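Plalent Community > Home and Kitchen > Water and Limescale

White film on glasses and cups since moving to a hard water area

Asked by Aminu Lawal
Apr 27, 2020
3 answers

We moved in January from a place with soft water to one where the kettle goes white inside a fortnight. The dishwasher came with the house. It's a Karodis, no manual, and I can't find the model number on their site so I suspect it's an old one. Everything comes out with a chalky film on it. Glasses are the worst, dark mugs next, and plates aren't too bad. Cutlery gets spots.

What I've tried so far: cleaned the filter, switched from supermarket tablets to a dearer all-in-one, and run it empty on the hottest programme. The dearer tablets made a small difference for a few washes and then it went back to how it was. I haven't put salt in because the box of tablets says salt is included.

I'd also like to know if it's worth fitting a softener for the whole house. A man from Westberg came and quoted more than we wanted to spend, and he was keen for us to sign that day, which put me off. The shower screen and the taps are going the same way as the glasses, so it isn't only the dishwasher.

Thanks in advance.

Answer 1 (accepted)
by pennyfield
66 people found this helpful

You need proper dishwasher salt. The salt in an all-in-one tablet goes into the wash water and never gets to the softener, so in a hard area it can only do so much. The machine has its own softener unit in the base, with a filler cap in the floor of the tub, usually to one side of the filter. If the previous owners never filled it, the thing has been running on hard water all that time.

Take the bottom rack out, unscrew the cap and fill the tank with water the first time only. Then pour in the salt. Most tanks take between one and 2 kg. Use the coarse stuff sold for dishwashers, as table salt often has additives in it and clogs up. Water will spill over the top as you pour and that's normal. Wipe up any loose grains, screw the cap down tight and start a wash straight away so the brine doesn't sit on the steel.

Then fill the rinse aid. Even with soft water you'll get spots without it. There's a dial or a menu setting for the dose, and I'd begin in the middle and turn it up if things still dry with drips on them. If you see bluish streaks, turn it down.

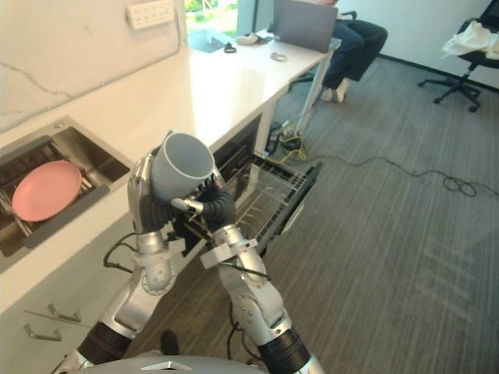 How do I find out how hard my water is, so I can set the machine?
Put your postcode into your water company's website and it will give you a figure, often in several units. Dishwashers are mostly set in German degrees, so look for that one, or convert it. Test strips do the job as well and cost very little.

Once you have the number you have to tell the machine. On older ones you hold down a button while switching on, and the lights blink to show the level. I can't say which button on yours without the model. Look along the top or side edge of the door when it's open, there is normally a plate or sticker there with the full number, and Karodis should be able to send you a manual if you email them that. Set too low and the film comes back. Set too high and you just get through more salt.

Give it several washes before deciding it hasn't worked. The old film on the glasses won't shift by itself, so you'll have to deal with that separately.

Answer 2
by Marl_and_Chalk
20 people found this helpful

Agree about the salt. To get the old film off, use citric acid. I use the Bilgin powder but any food grade one is the same thing. A couple of tablespoons in a washing-up bowl of warm water, put the glasses in for 30 minutes, rinse, dry with a clean cloth. If the cloudiness goes it was limescale. If they come out looking just the same and feel slightly rough, the glass is etched and that is permanent. Etching comes from soft water, too much detergent and hot programmes, so in your case I'd be surprised.

Don't soak anything with a gilt rim, and keep acid of any sort off marble and limestone.

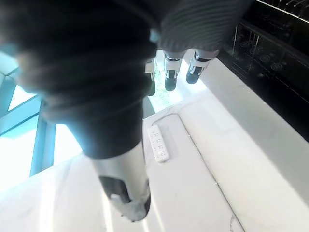
Taps are fiddlier than glasses because you can't lay them in a bowl. Soak some kitchen roll in the same citric acid mix, wrap it round the spout and the base, and leave it a short while before scrubbing with an old toothbrush. On chrome I check it every few minutes, and I wouldn't do it at all on brass or a coloured finish. Push your sleeves up before you start. A ribbed one hanging down towards the work surface, like the grey one in my second picture, will drag through the puddle, and the grooves in the fabric hold on to the powder if you've spilt any. Rinse everything twice with plain water and dry it with a towel. The drying matters more than the product you use, as the marks are what's left when hard water dries.

For the shower screen, get a squeegee and use it every time. We had three different sprays under the sink and the squeegee did more than any of them. If there's a thick crust already, use the citric acid from a spray bottle with the window open, and never with bleach or straight after bleach.

I'd descale the dishwasher too. Empty machine, a proper dishwasher descaler, hot programme. Follow the packet for the amount. After that, the kettle: citric acid and water, bring to the boil, leave it to stand, pour away, then boil once with clean water and throw that out.

Answer 3
by gaz_t
2 people found this helpful

Get the softener. We had one put in, different make, and wouldn't go back. You use less soap and the boiler man says it's better for the boiler. Ours lives under the sink and takes block salt. Get three quotes, and don't sign anything on the day. Keep one tap on the hard supply for drinking.

Comment from Aminu Lawal
Salt tank was bone dry. I've filled it and set the hardness, the sticker was down the side of the door as pennyfield said. Did six glasses in citric acid this morning and five came up clear, the other was a very old one. Will leave the softener until we've had another couple of quotes.

Comment from pennyfield
Good. Check the salt again in a month, as some of the older machines don't have a warning light.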